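Home | Program | Speakers | Notes | Contact

What 2317 Examples Bought Us
Speaker notes, Rhys Henare
Reading copy. Slides change where the pictures are.

14 shares | 3 comments

OPENING

Wait for the room to settle. Skip the bio, it's in the program.

Start with the number. We have 2317 recorded episodes of robot arms working on desktop computers. I used to put that on the first slide in very large type and people would nod. I'd like you to stop nodding at numbers like that, mine included.

An episode, for us, is one attempt at one piece of a job, with an operator driving the arms and everything logged: joints, grippers, all the camera views. The pieces in this set are drive handling. Drive out of the case, drive into the case, drive to and from the fixture plate. Project name is Hattar. If anyone asks what Hattar stands for, it doesn't stand for anything.

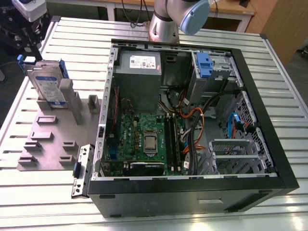
My complaint is with the word "diverse." It gets into every proposal, and I have written it into two. Then you go and look at what was recorded. One make of tower, lying on the same side, on the same table, under the same lights. The fixture plate lies to the left of it, with a drive standing up in a blue caddy at the rear. If I train on that and the policy works, what have I learned? That it can find a caddy near the back left of a gray plate. I can't tell you it knows what a caddy is. I would bet against it.

Pause here. Somebody usually objects that variation comes later. Ask them when. In my experience later means after the budget.

WHAT WE COUNT

Slow down, this is the part people write down.

We count episodes because episodes are easy to count. The original target was 500 a month per station, and we hit it, and I think hitting it did damage. An operator with a quota finds the motion that works and does it again. Same approach, same angle, same speed. You get a beautiful tight bundle of trajectories and a model that has never seen a bad approach, so it has no idea what to do in the middle of one.

We pulled 300 episodes and went through them by hand, looking for any place where the operator missed, stopped and recovered. We kept a separate pile for those. The pile was 96. I would trade most of the rest for more of that pile, and those are exactly the ones the first version of our filter threw out as "poor quality."

(Don't apologize for the filter. Just say it and go on.) 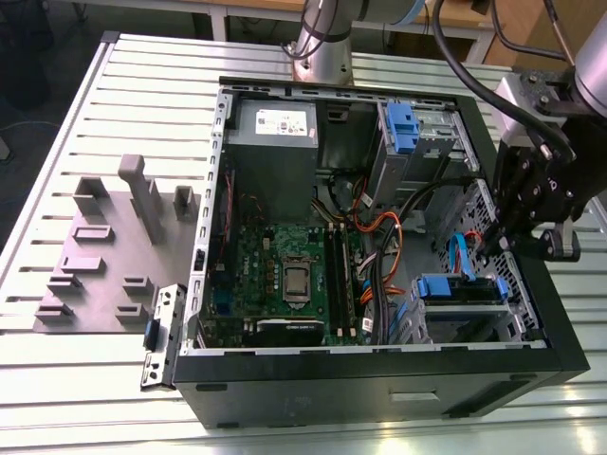
According to Mizanur Gunawardena I'm too hard on the clean episodes. His view, which he has put to me more than once in the hallway, is that a model needs a solid picture of the task going well before the recoveries mean anything, and that throwing messy attempts in early just teaches it to be messy. He'd collect clean first, train, watch where it fails, then go back and record around those failures.

I half agree. It's a sensible order on paper. My trouble is that the second step keeps getting cut, and then the clean set is the whole set.

LABELS

Short section. Skip if running over.

Every episode gets a text line. "Take the hard drive out of the tower." Fine. Now look through the lines and you'll find the same motion described as remove, extract, pull, take out, and unload, depending on the shift. Some people call it language diversity. I call it five people who never saw the same instruction sheet. It might even help! But we didn't plan it, and we haven't tested it, so I'm not going to claim it as a feature.

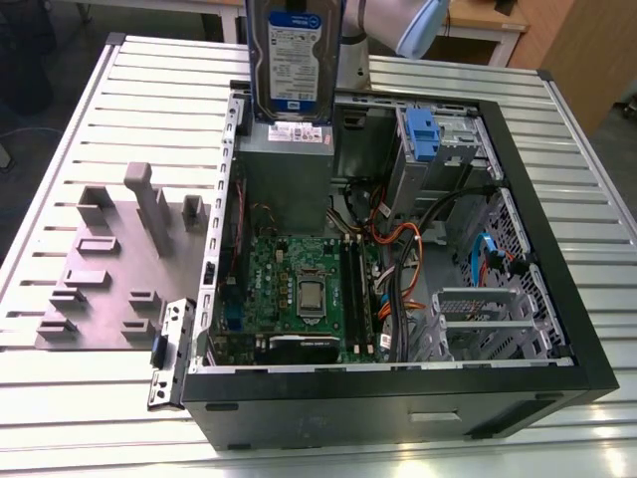

KERKDEN, 07/05/2024

Read this bit straight from the station log, it's better than my summary. "Wording sheet updated. Start and end of episode now defined by gripper state. Old episodes not relabeled." Stop there and let them think about that last sentence. Everything before that entry uses one idea of when an episode ends and everything after it uses another, and both sit in one folder.

Back to the picture on the slide. The drive is in the air over the power supply, connector end down. Is this the middle of an insertion, or a removal? From one still I can't say, and neither can you. The model gets the history and the instruction, so it's better off than we are, provided the cut points are right. If they're wrong, we have taught it to let go in the wrong place.

WRIST VIEWS

The vendor for our second site, Skekia, wanted to drop the wrist cameras to save storage. I was in favor. I thought the fixed views had everything.

I've changed my mind, a little. Show the next one and give them a few seconds.
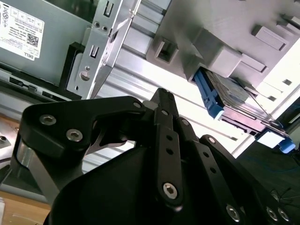

Gunawardena reckons the close view is worth keeping for the last bit of travel alone, when the fingers are near the part and the arm blocks whatever the fixed camera would have seen. He also pointed out that storage is cheaper than sending people back to record again.

What I'd add is a warning. A close view of sheet metal, a blue handle and a printed label is full of things that can stand in for the answer. If the label is always in the same corner when the grasp goes well, the model may be reading the label's position and nothing else. Cover the label and run it again. We've only started doing that, and I have no result to show you.

WHERE I END UP

Things I'd ask anyone selling you a dataset, us included:

How many different objects, and how many different places for each one?
Who decided when an episode ended, and did that change?
What did you throw away? Can I see it?

If the answer to the last one is no, I'd walk.

Take questions. If Tusura comes up, the comparison runs are planned for December and there is nothing to say before then.

3 comments | Share

Related
Teleoperation shifts: how long is too long?
Fixture plates and what they hide
Notes from the Tusura planning session
Writing instruction lines that two people would read the same way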